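The Lotach Folding Step Stool, After a Long Winter of Standing on It

I am not a tall woman, and my kitchen was put together by somebody who was. The top shelf of every cabinet has been more or less a rumor to me since we moved in, and for years I got by with a dining chair and a firm grip on the refrigerator. So when my husband came home with the Lotach folding step stool (the two-step one, in the oatmeal color) I was delighted, and then a little insulted, and then delighted again.

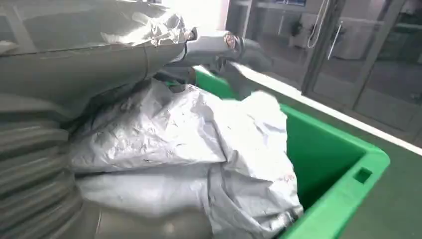 I paid him back for it, by the way, so I consider this my own purchase and my own opinion. It was $40 at the hardware store. There is a cheaper one with a single step for $30, and I'll get to that one further down, because my sister-in-law bought it and we have compared notes at length.

First, putting it together. You don't, really. It comes folded flat in a sleeve with the rubber feet in a little bag, and you push the feet on yourself. Three of mine went on with a good shove. The fourth wanted a bowl of hot water and a bit of language, but it has stayed put ever since and I can't tell now which one it was. If yours is stubborn, let the rubber soak for a few minutes and dry it well before you try again. The leaflet doesn't mention this and I think it should.

Folded up, it slides in between my refrigerator and the wall with a finger's width to spare. That was the whole reason for choosing it over the Filtden, which I had used at the library where I shelve books two mornings a week. The Filtden is a lovely solid thing, and I would trust it with a piano mover, but it doesn't fold. It sits in the middle of whatever room it's in and waits for your shins. At the library that's fine. In a galley kitchen with a dog in it, no.

Opening the Lotach takes one hand once you get the knack. You hold the top step, give the back legs a nudge with your foot, and there's a click when the brace drops into place. Please do wait for the click! I got into the habit of opening it while thinking about something else, and one morning I had a foot on it before it had locked. Nothing came of it beyond a loud word and a startled dog, but I listen for it now. I'd have liked a louder click, or a bit of color on the brace so you could check by looking. With the dishwasher running it's easy to miss.

The steps themselves are nice and deep. I wear a size eight shoe and my whole foot fits on the lower one, heel and all, which you can't say for a lot of folding stools. There's a gritty strip on each step that grips slippers very well. It also grips crumbs, dog hair, flour and, in December, a good deal of glitter. I've found an old vegetable brush and dish soap does the job. A sponge just comes apart on it – I lost two before I learned.

Is it steady? On a hard floor, yes, very. I've changed light bulbs from it, washed the tops of the cabinets (we won't discuss what was up there), and put up curtains in the spare room with both arms over my head for most of an afternoon. On carpet it has a slight lean to it, more noticeable on the top step, and I don't care for it. I've ended up putting a big cutting board underneath when I need it in the bedroom, which the manufacturer would probably rather I didn't recommend, so I'm only telling you what I do.

There's no handrail. The top step comes about to my knee, so it isn't a great height, but if your balance isn't what it was, I would think hard about that. Our neighbor Cyril Sedgwick borrowed mine to clean out his gutters over the porch and brought it back inside of an hour, saying very politely that he'd like something to hold on to. He went and bought the Sjöberg with the tall hoop at the top and he's very happy with it. I've tried it. The hoop is a real comfort, and it's a good place to hang a bucket, but it's a heavy old thing and I had to use both hands to get it out of his garage. If I were buying for someone over seventy I'd go for the Sjöberg and not think twice about the weight, as long as it could live in one spot.

Now, the cheaper one-step. My sister-in-law has it in her laundry room and it's perfectly good for reaching a detergent shelf. It folds thinner than mine and has a handle cut into the top, and I'm jealous of that handle every time I visit. (Mine has no handle at all. You carry it by the top step with it banging against your leg.) But one step gives you so little extra height that she still goes up on her toes, and once you're on your toes on a stool you may as well be back on the dining chair. For the extra ten dollars I'd get the two-step every time.

A few words on how it's worn. The oatmeal finish chips. I have a bare patch on the left front leg where it rubs the refrigerator going in and out, and another along the edge of the top step that I can't account for. The hinges began squeaking in March, and one drop of sewing machine oil on each side fixed that. The rubber feet left faint gray marks on our pale floor in the first couple of weeks, which came up with baking soda and haven't come back.

I did write to the company about the handle and the quiet click. I had a very kind reply from a Mikkel Bech, who told me that a handle is something they hear about often and that he would pass it along. He also offered me a spare set of feet, and they came in a padded envelope within the week. I thought that was a decent way to treat a person who had only written to grumble.

I'd give it 4 stars out of five. It would get the last one from me if it had a handle. If you have carpet all through the house, borrow one and try it before you spend the money, and if you have a narrow gap beside your refrigerator, measure it at the bottom as well as the top. Ours is narrower down by the baseboard, and I very nearly had to send my husband back to the store.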